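Olley Robotics Club — minutes of the July meeting

Taken down by Anika Kowalczyk, secretary until somebody else puts a hand up

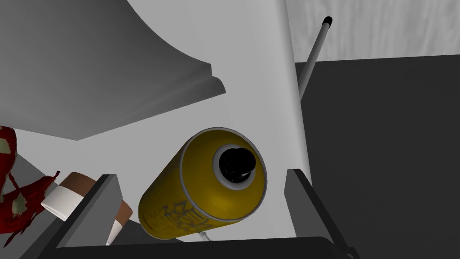
The spray can held between the two fingers in the simulator.

Present: me, Victor Mollel (chair), Damir Nedeljković (gripper group), Þröstur Overgaard (simulation group), Mirjana Atanasov (our teacher and the person with the keys), plus the Year 9s who came over from chess and stayed for the whole thing, which was lovely. Apologies from the two members who are off with the flu going around.

Victor opened at 3.40 pm. I was still hunting for a pen, so if he said anything stirring in the first minute it's lost.

1. Last meeting's minutes

Accepted, with one correction. I wrote that Damir "broke" the wrist servo. Damir would like it recorded that the wrist servo was already making the noise when he picked it up. Recorded. Mirjana seconded.

Matters arising: the extension lead has been tagged and is back on its hook. The whiteboard markers have not come back from the art room. Victor will ask again.

2. Simulation report (Þröstur)

This took up most of the meeting and I didn't mind a bit, because it's the part I'm learning myself. Þröstur put his render up on the projector and talked us through where the team is at before the Trivgate entry. For anyone new, Trivgate is the inter-school challenge we're going in this year, and the first round is done completely in simulation. You send in your controller, they run it on a pile of household objects you haven't seen, and the schools with the best pick rate get to bring a real arm to the final.

So far we've run 1374 attempts on our own practice objects and 1084 of those counted as good grasps. A good grasp under the Trivgate rules means the object is lifted clear and stays put for two seconds. Victor worked it out on the back of his hand as a bit under 79 per cent. The mark we set ourselves at the start of term was 80, so there was some groaning, but Þröstur reckons we're in decent shape and most of the misses come from the same few objects.

The spray can is one he's been spending a lot of time on. It's the yellow one with the graffiti lettering down the side (one of the Year 9s asked what it says, and we all had a go at reading it and got nowhere). The trouble with it is that it's round and smooth and the fingers are flat, so you only get a thin line of contact on each side. If the fingers close a little off centre the can rolls along one of them and squirts out like a wet bar of soap. When it's tilted, as it is in the render, the controller also has to work out which way the can's long axis is pointing before it commits.

Damir asked why we couldn't just squeeze harder. Þröstur said he'd tried, and past a certain force the physics gets silly and the can shoots off across the room. He did then run that one for us by popular demand. We watched it four times.

Discussion followed, and I've tried to get it down in order:

Victor asked if the friction setting was fair or if we were making life easy for ourselves. Þröstur said he's been using the default for everything, metal and cloth and plastic alike. Mirjana thought that was worth fixing before anything else, as the judges' objects won't all be equally grippy. General agreement.

I asked about clutter. At the moment a lot of our practice runs have one object by itself, and the rules say there'll be other things lying close by. Þröstur has started putting extra bits and pieces around the target, and there's a cup tucked in behind the left finger in the one he showed us. He said the finger on the crowded side is the one that gets into strife. It wants to open wide on the approach and there isn't always room for it.

One of the Year 9s (sorry, I didn't catch your name, please tell me and I'll fix it!) asked whether the controller could come in from a different side if one side was blocked. That's precisely what the approach planner is meant to do and at present doesn't, because it only ever tries two directions. Þröstur looked a bit thoughtful and wrote it down. I think we've just recruited someone.

Decisions:
Friction to be varied between runs from now on. Þröstur.
Approach planner to try more directions before giving up. Þröstur, with me helping and mostly asking questions.
The Year 9s to put together a list of tricky household shapes we haven't tried. Nothing sharp, please.

3. Gripper group (Damir)

Damir's group has been building the real two-finger gripper so it's ready if we make the final. The first set of printed fingers came off the printer with a twist in them. The second set is straight and fits, and he passed one around so we could all have a feel of it.

The big question is whether to line the inside faces with something. Damir has tried bicycle inner tube, which grips beautifully but peels off at the corners, and a strip of drawer liner, which stays on but picks up every bit of fluff in the building. Victor suggested gluing the tube into a shallow groove so the corners are tucked away. Damir said that means reprinting. Victor said yes it does. Damir will reprint.

There was a longer chat about whether the simulated fingers and the real ones are still the same shape, and the answer is no. Þröstur's model is from before Damir changed the tips. This is the second time it's happened, so we agreed on a rule: when the drawing changes, the new file goes in the shared folder the same afternoon and a message goes in the group chat. I'm putting it in writing so that I can be annoying about it later.

Wrist servo: see item 1. Mirjana has a spare in the cupboard that came out of an old project. It's a slightly different size but Damir thinks he can make it fit with a spacer.

4. Money (Victor)

We've got $825 in the club account after the sausage sizzle. Thank you to everyone who stood at the barbecue in that wind, and to Damir's mum for the onions.

Out of that we need to cover the Trivgate entry fee, a couple of rolls of filament, and bus fares if we get through. Damir put in a bid for the Petkov motor kit, which would let us replace every servo in the arm with matching ones. It's a good kit and he made a good case for it (he had a printout!), but it would eat most of what we have before we know whether we're even in the final. After some back and forth we voted to hold off until the first-round results are out. Damir voted against, cheerfully.

Victor has also written to Zerine, the hardware place near the station, asking whether they'd like their name on our shirts in return for some fasteners and glue. No answer yet. I offered to walk in and ask, as I go past on the way home anyway.

5. Computers

Simulation runs are slow on the library machines and they log us out at 5 pm no matter what's going. Þröstur lost a whole batch that way and was very dignified about it. Mirjana has asked whether we can have the two faster computers in the media room after school, and the answer is yes as long as we clear off when the film students need them and don't eat in there. The chips incident was mentioned. We've all promised.

Þröstur asked that everyone save results after each batch and name the files properly. "Final" and "final new" and "final use this one" are no longer allowed. Use your initials and the object's name, so a spray can run of mine would be AK spraycan and then a number.

6. Write-up for Trivgate

We have to send in a two-page report with our controller saying how we went about it. Nobody rushed at this one. In the end I said I'd draft it, on the condition that each group gives me a half page in their own words and I only have to stitch it together. Victor will do the diagrams as his handwriting is the only one you can read.

Mirjana's advice was to include the objects we did badly on and what we tried. She's judged science fairs before and says she always liked reading those bits best. I'd like to put the spray can in as our main example. It's a good one for explaining contact and approach direction to somebody who hasn't spent their winter staring at it, and we have plenty of numbers for it by now. Þröstur is happy with that and will send me his notes, misses included.

Half pages to me by the next meeting, please. Dot points are fine, I'll tidy them.

7. Any other business

The Year 9s asked if they're allowed to join properly or if it's seniors only. It's open to everyone and always has been — come along, bring a laptop if you have one, and if you don't, you can share mine.

Victor reminded us that the tools go back in the box with the foam cut-outs so we can see what's missing. The small hex key is missing.

Damir wanted to know if we're getting a name for the team or just going in as Olley. Suggestions so far: Grip Happens, The Pincers, and Olley. We'll vote next time. I'm told I can't take bribes.

Jobs to do before next meeting

Þröstur: friction changes, more approach directions, notes on the spray can to me.
Damir: reprint fingers with the groove, try the spare servo, put the current finger drawing in the shared folder TODAY.
Victor: markers, entry form, diagrams.
Mirjana: media room booking, sign the entry form once Victor's done it.
Year 9s: list of shapes.
Me: draft report, call in at Zerine, buy a pen.

Meeting closed at 4.55 pm. Next one is same time, same room, and it's Victor's turn to bring biscuits.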